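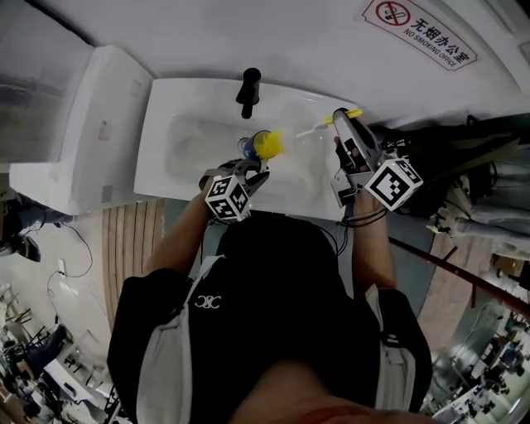

Reading > Fiction > Short Stories

The Quiet Hour

The flyer said the music would help with pain. It said this in green letters over a drawing of a harp, and it was taped beside the elevator on every floor of Rurley General, so that a person going down for a scan had to read it twice.

I had been on the fourth floor for long enough to have opinions about the elevator. My hip had been replaced, had gone wrong, and had been replaced again. The second surgeon drew me a picture of what the first surgeon had done, on the back of a menu, and I kept the menu. I was not in a mood to be improved by a harp.

"It's not a harp," said the night nurse. "It's a cello. They just had a drawing of a harp."

"Who's they?"

"Patient Experience."

I told her I'd had plenty of patient experience already. She wrote down my blood pressure and didn't laugh. She had heard it before, probably from the man in the next bed, who made all the jokes first because he woke up at five.

I should say that I used to play. I don't tell people, since they get a soft look and ask what happened. What happened is that I was second viola in the Stirnano Chamber Orchestra for eleven years, and then the orchestra ran out of money and I sold dental insurance. I was good at it. I had a dental plan and a parking space. The viola went under the bed in the spare room, then into the closet, and then to my sister's boy, who gave it up for track.

So when people tell me music heals, I think of the people I knew who were soaked in it, six hours a day, and what they were like. We had bad backs and ruined necks. We had two divorces in the cello section alone, and they were from each other. If the stuff worked, you would think it would have worked on us.

The concert was at three in the afternoon, in the lobby of the old wing. The hospital was put up in 1913 and the lobby still had the original floor and a brass plate listing the men who had paid for it. There was a coffee cart at one end. At the other end someone had set out folding chairs in a half circle, with wide gaps left for wheelchairs. The aide parked me in a gap and put the brake on.

"I can do my own brake," I said.

"I know you can," she said, and left it on.

A woman from Patient Experience stood up with a microphone she didn't need. She told us that studies had shown things. Heart rates, she said. Cortisol. She said that in one ward the requests for pain medication had dropped during the program, and I thought, of course they dropped, everybody was downstairs. She thanked the Saarinen family for the gift that had made the series possible. Then she told us to breathe, and a man with an oxygen tube said, "Doing my best."

The cellist was young. I had been expecting a retired person, or a student getting credit for it. She had on a hospital bracelet, the same plastic kind I had, and she pushed it up her arm under her sleeve before she sat down. Nothing was said about it. There was a pole next to her chair with a bag on it, and for a while I took it for somebody else's pole. Then she reached over and moved it back a few inches so it wouldn't hit her bow arm, and I saw where the line went.

I'll admit I was annoyed. I thought it was a cheap way to get the room on her side, and it got the room on her side. You could feel it happen. The woman in front of me had her hand on her chest before there had been a note.

She played some Bach, because they always play some Bach. She played it too slowly. The low string was a hair flat from the start, and she knew it, and she kept shading her finger up to cover. The coffee cart ground its beans through most of the second piece. A page went out for someone to move a white van. I sat there and marked her down for things, the way I used to mark down the guest soloists, and it passed the time very well.

Then she stopped in the middle of something.

It wasn't a place to stop. It was four notes into a phrase, and she took the bow off the string and held it out to the side and looked at the floor. The Patient Experience woman half rose. I looked at the cellist's left hand. It was clamped around the neck of the instrument, and the thumb was jumping.

I knew that thumb. I don't mean that I felt for her, although I may have. I mean I'd had the same trouble in my tenth season, and I had hidden it for a year with ice and bad temper. You can play through it if you drop the elbow and let the weight of the arm do the holding. It feels like cheating, and your teacher would have hit you with a pencil for it.

I dropped my elbow. I did it up high where she could see it, like a person scratching a wing. The man with the oxygen looked at me.

She didn't see. I want to be accurate about this, because my sister tells it as if she did. The cellist was looking at the floor, and then she shook her hand out, twice, and said "Sorry, everyone," and went back and took the phrase from the top. Her elbow stayed exactly where it was. She got through it on nerve, and it was better than the rest, or louder.

People clapped for a long time. Some of them cried, and one of those was a man waiting for a prescription who hadn't been there for the start. When I looked down, my left hand was closed on the arm of the wheelchair with the fingers set for a C-sharp.

I asked for my pain pill at four, when it was due. I would like that noted by whoever is doing the study.

The form came around at supper. It was one sheet, on a clipboard, and it asked me to rate my pain before the music and after the music by circling a face. The faces went from smiling to weeping. The volunteer who brought it was in a hurry to get the clipboard back.

"There's no face for this," I said.

"For what?"

I didn't know for what. I circled the one in the middle, both times. Under Comments I wrote that the cello needed new strings, that the low one was false and no amount of tuning would fix it, and that a set of Flekeros would cost the Saarinen family less than the flyers. I wrote that the coffee cart should be shut off for half an hour. I wrote that the player should see somebody about her thumb, and then I ran out of lines and turned the sheet over and drew the elbow. I drew it badly. It looked like a chicken leg. I put an arrow on it, pointing down.

"Is that a complaint?" she asked.

"It's a comment."

She read it while she walked away. I heard her stop in the hall.

They don't answer those forms. I've filled out enough of them, and I used to send them out by the 300, so I know where they go. Someone adds up the faces and the backs of the pages stay blank as far as anyone is concerned. I told the man in the next bed so, and he said that in that case why had I used up his pen.

They sent me home in April with a walker and a sheet of exercises, 41 of them, each with its own little drawing of a bald person lying on a mat. I did the first few. My sister's boy came by to carry things up the stairs, and while he was in the kitchen, eating, I asked him whether he still had that viola.

He said he thought so. He said it might be in the garage.

"The garage," I said. "With the heat, and the cold."

"I mean, it's in the case."

I told him the seams would be open by now. I told him the bridge would be down and the bow hair eaten by bugs, and that it had cost 700 dollars when that was real money and wouldn't bring fifty today. He kept chewing. He asked if I wanted him to bring it over.

I said it would be a waste of gas. I said my hip wouldn't let me sit that way, and my thumb was no good, and the people downstairs would bang on the ceiling with a broom. I went on for a while. He had finished the sandwich and was looking for his keys.

"So, like, tomorrow?" he said.

"After lunch," I said. "And don't leave it in the car."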